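Learning from demonstration: week 9 handout
Ama Issahaku, Wednesday, June 20, 2018
Reading time: 6 minutes

Last week ended with the question of how a policy should be scored when the task has more than one stage. These notes pick up from there and use the Nambiar sorting task as the running case. You will need the task sheet from April as well.

1. The task

Two arms share a table with three containers. One arm holds an item and has to let go of it in the correct container. The other arm may be given work of its own or told to wait. The policy sees the camera images and the joint positions of both arms, and it puts out joint targets for both. There is no separate planner, and the colour of the containers is never given to the policy as a label.

We split each episode into four stages: reach, grasp, carry, release. The carry stage ends when the item is over a container and the arm has slowed below the set speed. The release stage starts there.
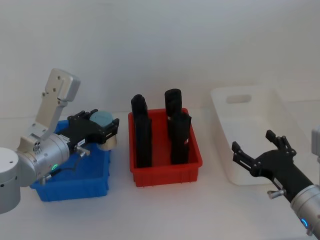
Fig. 1. Item held over the blue bin by the left arm. The right gripper is open in front of the white tub.

2. Why stages are scored separately

A single success rate hides where the failures are. The first Nambiar policy was trained on 119 demonstrations and tested on 18 episodes. It finished 12 of them. Taken alone, that number tells you very little about what to fix. Scored by stage, all 18 episodes passed reach and grasp. Four failed in carry and two in release.

The carry failures had one thing in common - the arm paused between two containers and did not commit to either. Adelino Magalhães went back to the demonstrations and found that the operators had often paused at the same place while they made up their minds. The policy had learned the pause.

3. The change to the method

Two things were tried. The first was to cut the pauses out of the demonstrations by dropping any step where both arms moved less than a small threshold. The second was to have the policy predict a short run of actions at each step and carry out the whole run before looking again.

Cutting pauses is simple but has a cost. Some pauses matter, such as the one just before the gripper opens. If you cut those too, the item is let go while the arm is still moving. In the lab session we kept every step in the release stage and trimmed only the carry stage.

4. For the lab

Train both versions for 2000 steps and score them by stage. Report the counts as well as the rates - with so few test episodes, a rate on its own is easy to over-read. Note which container each failed carry was heading for.

Read the Bitirgate notes on action prediction, sections 1 and 2, before the session.

Last updated: section 3, wording of the release rule corrected (A.I.)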